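Buy the boring stuff first

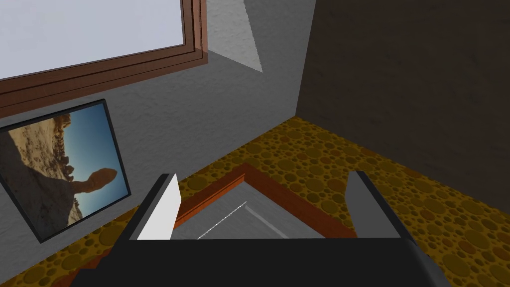
Simulated gripper near a wood-rimmed frame, fingers open, nothing in them yet.

Quick one before the August budget round closes, because I keep having the same argument.

Everyone wants the arm. The arm is the fun line on the sheet. Nulico send a quote, Aubert send a shinier one, and by lunch we've spent the lot and there's nothing left for mounts, spare fingers, cabling or the person who has to make it all go. Then it sits.

My view, for what its worth: sim first, arm last. A rendered room with a gripper and a tray in it won't tell you everything. Friction is a guess. Lighting is a guess. But you find out cheap that your fingers open too narrow for the part, or that the body of the thing blocks your view of what you're reaching for. Better to learn that on a screen than after the purchase order.

Séverine Lebrun at Mokham disagrees with me and she's not silly. Says people hide in simulation for a year and never pick up a real part. Fair. I've seen it. So put a cap on it. We gave ours 26 working days, and $3000 for compute and a decent workstation upgrade, and when that was gone it was gone.

What came out was a shorter shopping list. We'd pencilled in 2 arms, now it's one. Mei-kuen Ko went through the Trovora catalogue and struck off nearly 130 lines of accessories we'd coloured in green for no good reason. Some will go back on, I'm sure.

And please, a maintenance line. A real one, with a number in it. Not "TBC". I've sat through three planning rounds wiht TBC in that box and it always gets paid out of training.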